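まんじゅうをそっと運ぶ腕に見入る日曜日　Mokumlowの公開日に親子連れらも

ロボット開発のMokumlow（モクムロウ）が4月7日（日）、ギステネン地区にある作業室を近隣の人たちに開放しました。ふだんは前を通りかかっても白いブラインドが下りていて、何をしている建物なのだろうと首をかしげていた方も多いのではないかと思いますが、この日ばかりは玄関の戸が朝から開け放たれ、靴を脱いで上がった来場者が、スリッパの音をぱたぱたさせながら奥の部屋へ案内されていきました。

お目当ては、同社が「Uzor（ウゾル）」という名前で進めている、台所仕事を覚えるロボットの実演です。チラシには「蒸し器とまんじゅうの回」とだけ書いてあり、湯気の立つふかしたてが食べられると思って来た、という方も少なからずいらしたようでした（記者もそのひとりです）。実際には食べるためのまんじゅうは別の部屋に用意されていて、作業台に並ぶのは練習用とのこと。それでも、白くて丸いものが器から器へ移されていくのを眺めているうちに、おなかがすいてきてしまうのですから不思議なものです。 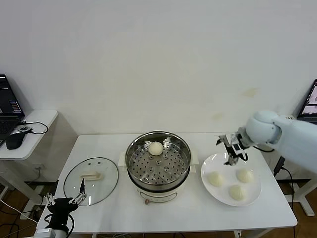 写真：Kivura地域版

作業台の上にあるのは、丸い電気蒸し器と白い大皿、それに取っ手のついたガラスのふた。ロボットの2本の腕が受け持つのは、まんじゅうを皿から蒸し器へ入れていくことと、蒸し器から皿へ取り出していくことで、この日はその両方を代わる代わる見せてもらえました。皿の上に三つ、蒸し器の中にひとつ、というところで係の方がいったん腕を止め、「さて、次はどれに行くと思いますか」と尋ねると、小さなお子さんたちが口々に「手前！」「奥のやつ！」と叫びます。答えは係の方にも動き出すまで分からないのだそうで、腕がゆっくり向きを変えるたびに、当たった子も外れた子も一緒になって歓声を上げていました。

見ていて感心したのは、その急がなさです。指先がまんじゅうの真上まで来て、さあつかむかと思うと、ほんの少し戻って位置を直し、それからまた下りていきます。せっかちな人なら手を出したくなるところかもしれません。ところが見学の列にいた年配のご婦人は「うちで蒸すときも、最後に皿へ移すところがいちばん気を使うのよ。あれくらい慎重でいいの」と、まるで台所に立ちはじめた孫でも見守るようなお顔でうなずいていらっしゃいました。

開発を受け持つ方のお話では、やわらかいものは工業部品と違って、握る力が強ければ形がくずれ、弱ければするりと落ちてしまうため、ちょうどよい加減を覚えるまでに時間がかかるのだといいます。Uzorではこの春の公開に向けて、3月のうちにまんじゅうの出し入れを2000回くり返したそうです。その間に落としてしまった数を聞いた方もいましたが、「それはちょっと」と笑ってごまかされていました。最初の週は床に落ちるたびに全員で「ああっ」と声を上げていたのが、だんだん誰も声を上げなくなり、それはそれで寂しかった、というお話もうかがいました。

置き方も見どころのひとつです。蒸し器に入れるときは、まんじゅう同士がくっつかないように間を空けて並べるのが約束ごと。お皿のほうはもう少しおおらかで、皿の中に収まっていればよいことになっているそうです。家庭での盛りつけもだいたいそんなものですから、なんとなく親しみがわいてきます。

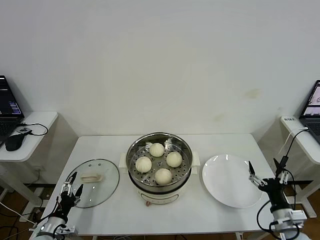 カテゴリー：まちの話題／ギステネン

四つのまんじゅうが奥と手前、左と右に分かれて蒸し器に収まり、大皿がすっかり空になっているところは、来場の皆さんがとりわけ熱心に見ていた場面でした。「私よりきれいに並べるわ」という声に、そばにいたご主人らしい方が何か言いかけて、思い直したように黙ってしまったのがおかしく、周りの人までつられて笑っていました。

実演は1回につき6分。短いようですが、息を詰めて見ているとこれが案外長く感じられます。入れ替えの合間には質問の時間もあり、大人からは「油ものはできるのか」「停電したらどうなるのか」といった暮らしに即した問いが、お子さんからは「名前で呼んだら来るの」「疲れないの」といった問いが寄せられました。油ものについてはまだ取り組んでおらず、当分は蒸し器のまわりの仕事を続けたいとのこと。ふたの扱いはこの日の実演には含まれず、開け閉めまで通してお見せできるようになるのは次の機会のお楽しみだそうです。呼んでも来てはくれない、と聞いた男の子は少し残念そうでしたが、帰りぎわには腕に向かって手を振っていました。

さて、気になる食べるほうのまんじゅうですが、こちらは隣の休憩室で、近くの菓子店から届いたものがお茶と一緒にふるまわれました。あんは粒あん。皮がふっくらとしていて、先ほどまでロボットの手つきをあれこれ言っていた大人たちが、いざ自分の番になるとトングでつかみそこねたり、隣のまんじゅうまで一緒に持ち上げてしまったりと、なかなか思うようにいきません。「練習が足りないね」「あと2000回だね」と言い合いながら、窓ぎわの席でゆっくりお茶を飲んでいかれる方が、閉場の間ぎわまで絶えませんでした。

休憩室の壁には、感想を書いて貼るための色紙も用意されていました。「いつかおばあちゃんのお昼ごはんをてつだってほしい」と鉛筆で大きく書かれたもの、「肉まんもお願いします」とだけあるもの、まんじゅうに目と口をつけた絵だけのものなど、さまざまです。同社では貼られた色紙をそのまましばらく残しておき、作業の合間に読むことにしているといいます。

この日の来場者は、主催者の集計で400人。玄関先に傘立てがふたつ並ぶだけのこぢんまりした建物ですから、昼過ぎには実演を待つ列が表の植え込みのところまで延びましたが、順番を待つあいだにご近所同士で久しぶりに話ができた、と喜ぶ声も聞かれました。

Mokumlowによると、次の公開の日取りはまだ決まっておらず、決まりしだい建物の入り口とギステネン地区の掲示板でお知らせするとのことです。見学は無料、申し込みもいりません。作業室へは靴を脱いで上がりますので、脱ぎ履きのしやすい履物でお出かけください。

（Kivura地域版）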